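Hand-held gripper pre-use check, Vondberg pads vs Heloten pads
Podham bench, sheet 41
Date: 2019-12-23

I do this one before every comparison run, and I've left my comments in because the bare ticks never told me much when I went back to them in September.

1. Pads seated, screws snug: OK
Give each pad a wiggle by hand. Any play at all and it comes off and goes back on properly.

2. Pad facing: OK, WATCH
Some fraying along the lower border of the right pad. I'm not swapping it yet (we're short on spares and the grip face is fine), but it goes on the list.
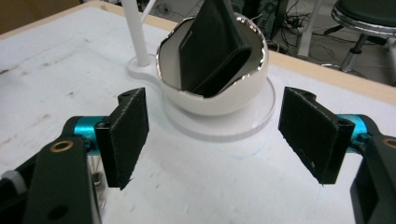
3. Finger travel, full open to full close: OK
Nine slow cycles, both units, listening for grit. The Heloten set feels a touch stiffer near closed, which I quite like for thin things, but write it down or you'll blame the pads for it later!

4. Joints and ring inserts: OK
Wiped down, no cracks that I could find. Cycle counter read 1058 when I started.

5. Work surface: NEEDS A CLEAN
Bits and smudges all over the white board. Crumbs stick to the facing and then you're comparing dirt, so brush it off first.

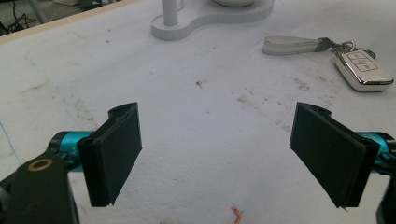

Item 5: pads open over the board, key fob at right.

6. Cables: OK, WATCH
Both leads need enough slack to reach the far side of the board without tugging at the wrist. Try it with your arms right out, both hands at once, before you start recording anything. I skipped this on the Toledo trial and lost three runs to a loose plug, which was a very long afternoon.

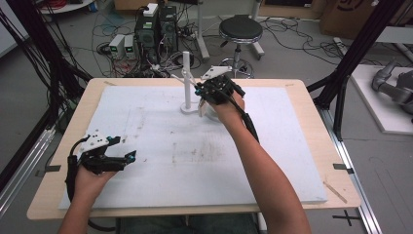
7. Floor and walkways: FAIL
Too many cables behind the table for my liking. Tidy or cover them before anyone walks through with their hands full.

8. Test objects: OK
Same objects for both pad sets, same colour and finish, no substitutes halfway. The wallet goes down flat as well as upright, as the two grips are nothing alike.

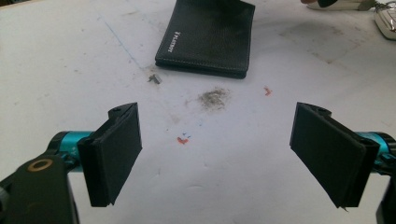
Do the pads have to be changed as a pair?
Always as a pair, left and right together, and then redo items 1 to 3.

9. Sign-off: HELD until item 7 is sorted and the board's been brushed.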